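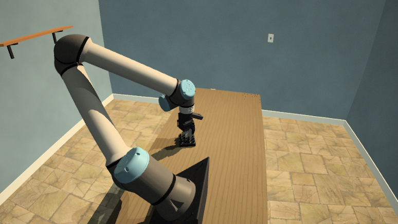
We slept. I want to get that down first, before I forget how good it feels. Our daughter is nine months old, she went down at a quarter past seven last night, she woke up one time, and when I opened my eyes it was light outside and I lay there listening to her talk to her feet over the monitor. I almost cried into the pillow!

If you've been reading for a while you know what the fall was like here. She was a lovely sleeper at four months (I know, I know, it's supposed to be the other way around) and then somewhere after she learned to crawl the whole thing came apart. Up at ten, up at midnight, up at two, up at twenty to four and ready for the day. I was nursing her back down every time because it worked, and when it's the middle of the night and you have to be a person at work in the morning you do the thing that works.

So this post is about naps. I spent two months trying to fix the nights, and what moved the nights in the end was the daytime, and I'm so excited about it that my husband has asked me to please tell the internet so I can stop telling him.

How I got there

There's a parents' group that meets over the library in Nadoncombe, and one of the regulars is Waltraud Steiner, who raised four kids and then spent most of her working life in a daycare baby room. She has no interest in giving advice unless you ask for it. I asked. I gave her the whole sad speech, the wakings, the crawling, the 3:40 mornings, and she let me finish and then wanted to know what time the last nap ended.

I didn't know. I mean I knew in a general way, sometime before dinner, it depended. Some days she fell asleep in the car at five on the way home and we let her because it was quiet. Some days she skipped it and was a wreck by six. Waltraud told me to write it all down for a week and change nothing, just write. Then come back.

That week of writing was worth more than the three sleep books on my nightstand. I used the back pages of an old Petum notebook, one line for each sleep, start and end, and a little star if there was crying. By the fifth day I could see it without anybody explaining it to me. On the days she napped late, the first half of the night was terrible. On the days she skipped the afternoon nap, she crashed fast and then was up before four. We were swinging between too much and too little and she was doing her best with it, poor thing.

What we changed

She was on three naps, sort of, and she was ready for 2. That's pretty much the whole secret. I had read about that change in every one of those books and somehow decided it didn't apply to us yet, mostly out of fear, I think. Giving up a nap felt like giving up the last piece of free time I owned.

The first nap now starts at nine thirty or so, when she's been up close to three hours. The second starts between one thirty and two. I wake her by half past three if she's still going, which felt like a crime the first time I did it. You wait your whole day for a baby to sleep and then you go in there and open the curtains! But she was cheerful about it, she stood right up in the crib and threw her bunny at me.

After that there's no more sleep until bedtime. This was the hard part, and the first few days we were outside a lot between four and six, bundled up, looking at dogs. If we had to drive anywhere late in the day, one of us sat in the back seat and sang. I have now sung every verse of every song I know and a few I made up about traffic.

Bedtime moved earlier too, at least in the beginning. We'd been putting her down at eight because that's what we'd always done. With only the two naps she was rubbing her eyes by six thirty, and for the first week I just went with it and put her down then. She has drifted back to a little after seven by herself.

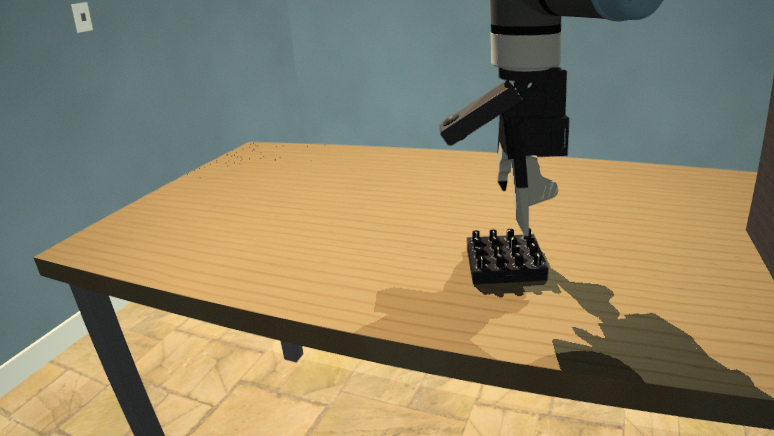 Robot arm over a wooden table, computer rendering.

What it was like, day by day

I promised myself I'd be fair about this and put in the bad days, because I hate reading a post where it all goes perfectly and then I feel like mine is broken.

Day one was great. I was insufferable.

Day two was awful. She fought the morning nap for forty minutes, slept for half an hour, and then was up and angry until after lunch. I gave her the second nap early at twelve thirty and bedtime was at six, and I spent the evening sure I'd ruined her.

Days three and four were in between. The morning nap got longer. She ate a huge lunch both days, which I hadn't expected, and I think having one solid stretch of time in the middle of the day helped her get properly hungry. Before this, she was always a little bit full and a little bit tired, and lunch was mostly a thing she did to the floor.

Day five she got her first long afternoon nap, an hour and three quarters. I ate a sandwich sitting down. I read part of a magazine. I checked on her so many times that I'm lucky I didn't wake her up.

And then the nights started to follow. Up twice, then up twice again, then once. The early mornings were the last thing to go and I still wouldn't say they're gone. Yesterday was five fifteen. But five fifteen is a time of day that exists! There are people out jogging!

A few things that helped us

The room is dark now, and I mean really dark. We had cute curtains with clouds on them that let in all the light in the world. My mother-in-law had a Prener blackout blind left from when her own kids' room faced a street lamp, and we hung that behind the clouds. It's ugly from outside and I love it.

We do a tiny version of bedtime before each nap. Diaper, sleep sack, one short book, into the crib. It takes less than five minutes. When we first started she had no idea what it meant, and now she starts rubbing her face when she sees the sleep sack, like a little old man getting ready to turn in.

I also stopped running in at the first sound. I'm not talking about leaving her to scream, I couldn't do that and I won't tell you whether you should. I just mean that she makes a lot of noise in her sleep, grunting and squeaking and sometimes one big yell, and I used to be through the door before the yell was over. Half the time I was the one waking her. Now I stand in the hall and give it a couple of minutes, and a lot of the time that's the end of it.

The white noise machine (ours is a Koyama, handed down from my sister, with a missing foot so it leans) stays on for the whole nap now. We used to have it on the timer and I'm pretty sure she was waking up when it clicked off.

Things that didn't help, in our house anyway: a bigger dinner, a later dinner, a warmer sleep sack, lavender anything, and putting socks on her. She takes the socks off. I find them in the morning on opposite ends of the crib.

About daycare

A couple of you asked how this works when somebody else has her during the day. She's there three days a week and I was nervous about bringing it up, because they have a whole room of babies and I didn't want to be the mom with the chart. I brought the chart. They were lovely about it! It turned out that they'd already been thinking she was ready, and they had been squeezing in that third little nap mainly because I'd written it on her form back in the summer. So do go and look at what's on your form. Mine also still said she didn't eat bananas.

Naps are a bit shorter there, and on those days we just do bedtime half an hour earlier and don't fuss about it.

If your baby is younger than mine, or was early, or isn't gaining the way the doctor wants, please talk to your doctor before you go dropping naps or night feeds on my say-so. We asked ours at the last checkup and she was happy with the plan. I still feed her at that one waking, and I'm fine with it. It's quick and she's warm and she pats my collarbone the whole time.

Next up I want to write about the high chair situation, which has gotten out of hand, and I owe two of you the pumpkin pancake recipe. Tell me in the comments when your babies went to two naps and how long the cranky part lasted, I read every one, usually during the one thirty nap.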